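Cindico Milk Steaming Notes: README

Last updated March 2023

What this is

Cindico is a plain text collection of 1000 short notes on steaming and pouring milk, gathered from home coffee forums and rewritten into one format. Each note gives a milk type, a pitcher size, a target temperature, a method and a result as reported by whoever wrote it. Read "as reported" carefully. Most of these people were tasting their own drinks, and they wanted them to be good.

What's in the folder

notes.csv holds the notes, one per row. sources.txt lists the threads they came from. Huno is the small script that turns Fahrenheit into Celsius and flags rows with no temperature at all. It flags a lot of rows.

How the ratings work

Every note has a foam score from 1 to 6. The original posters didn't use this scale. We read their words and picked a number, so "silky" became a 6 and "kind of bubbly" became a 2. Two of us did the scoring and we disagreed on around 6 percent of the notes. I'd like to say that's a good result, but we had talked over the scale at length first, and two people who have agreed on what to say will mostly say it. 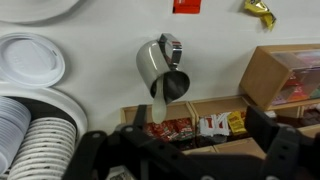 The scores also lean high. People post when a drink comes out well, or when it goes badly enough to ask for help, and the middle is thin. If you average the foam column and report that whole milk beats oat milk, you have mostly learned who likes to post about whole milk.

Claims we couldn't back up

Chilling the pitcher first is recommended all over the notes. Hardly anyone tried the same milk both ways. The Sjöberg method (short stretch, long spin) has loyal fans and no side-by-side tests that we could find. The same goes for the Kutulent tip, which is sold as a fix for large bubbles. Both are tagged "unverified" and will stay that way until someone sends a blind comparison.

Known problems

Pitcher sizes are often guesses. Temperatures taken by hand feel are stored as blank. Some duplicates got through in May and were never fully cleaned out.

Please don't use this to rank milk brands or machines. It's fair for finding out what home users say they do.

Corrections go in fixes.txt, with a link to the original thread.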